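The Glove Shift
What it takes to teach a machine to put things away
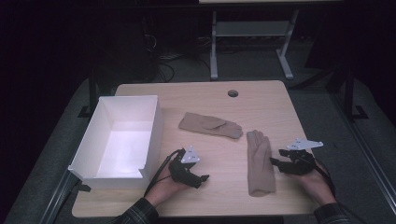 I'd been at Sesmont for maybe ten minutes before somebody put me to work. I came to write about robots, and by mid-morning I was folding myself into a chair and learning how to pick up a glove all over again.

Yến Chu runs the sessions, and she is a very patient teacher (she had to be!). You hold a gripper in each hand, you pinch, you lift, you let go, and the whole thing gets saved as one example. The white plates with the dark dots that sit on top of the grippers are how the system keeps track of where they are. My job was to get a pair of gloves into a box. I have children, I put gloves into things all winter long, and I was terrible at it.

Cloth is a pain. A cup stays the shape of a cup, but a glove slumps and folds over on itself, and every time you drop it you've got a brand-new problem. Yến likes that. "If they all landed flat I'd have one example, 400 times," she told me.

The goal for this task is 3000 examples, and when I visited in November they had 515 they were happy with. A good worker gets through 24 before taking a break. I did nine, and my thumbs hurt – though two of my nine were kept, and I've been bragging about it ever since.

What surprised me was how much she wanted the fumbles. I apologized for one where I grabbed the cuff, lost it, and went back in for a finger instead. She played it back twice and marked it as a keeper. A learning system that has only watched perfect grabs has no idea what to do after a bad one, she said, and bad ones are coming.

After lunch we switched to socks. I'd rather not talk about the socks.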